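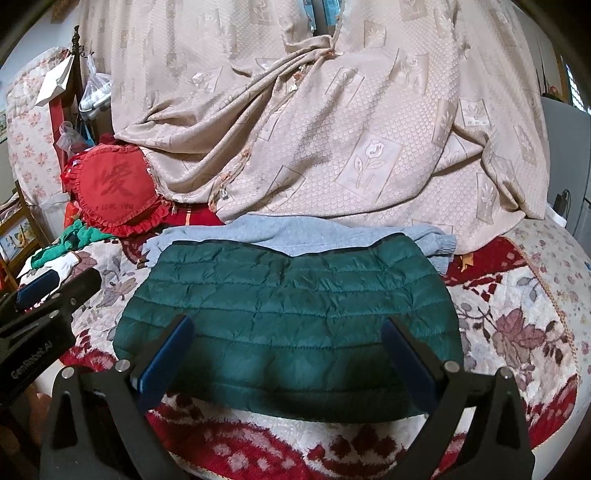
*Green puffer folded flat on the bed, with the fleece stacked behind it.*

# Folding a puffer so it stays folded

I put off learning this for years, and now I do it for fun (my sister thinks I've lost it). Puffers are the worst thing in the closet to fold – slippery, full of air, always springing open the second you turn your back. But once you work with the stitch lines they behave beautifully, and you can get a whole family's cold-weather stuff into one drawer!

I worked this out while getting our fall things ready for the move to Danstead. It takes me 60 seconds a jacket now. The first one took a whole cup of coffee.

## What you need

- A bed. A table is fine too, but I like a bed with a blanket on it, because the fabric grips a little and the jacket doesn't skate away.
- A drawer, bin or shelf that you've already measured. My drawers are from Trutine and they're shallow, so I fold wide and flat.
- Empty pockets. Check them twice. I once folded a granola bar into a sleeve pocket and found it in October.

## The puffer

1. Zip it all the way up and lay it face down. Smooth it from the collar to the hem with your forearms, not just your hands.
2. Bring one sleeve straight across the back, then the other on top of it. Keep them level with the stitching so you don't end up with a lump in the middle.
3. Fold the sides in only as far as you need for your drawer. For a shallow drawer I barely fold them at all.
4. Now press! Start at the collar and lean your weight down, one channel at a time, so the air moves toward the hem. Go slowly. If you hurry, the air just hops back into the channel you did first.
5. Fold the bottom up to meet the collar, and make the crease *on* a stitch line. This is the whole trick. A crease in the middle of a puffy channel will fight you forever, while a stitch line folds like paper.
6. Turn it so the fold faces you and smooth the top one more time.

Small wrinkles are fine, so leave them. They'll shake out when you wear it. If the bottom edge comes out a bit curved, that's fine too – mine nearly always does.

## The fleece

Fleece is much easier, and it makes a nice partner for the puffer because it's soft enough to fill whatever gap is left in the drawer.

Lay it flat, sleeves in, then fold it in thirds from the bottom up. Don't press it hard. I keep the stack low and let a cuff poke out at one end, which sounds messy but I can tell which fleece it is without pulling everything apart. (Xiomara Yazzie from my Tekasbridge sewing group tucks every cuff in and thinks I'm a barbarian.)

## Putting them away

Puffer first, fleece behind it or on top. Never put jeans or anything heavy on a puffer for the whole season, or the filling will go flat. If yours has been squashed for a while, 2 clean tennis balls in the dryer on low will wake it up, as long as the care label allows the dryer.

Next up is snow pants, and I have opinions about the suspenders.

*Updated August 2023*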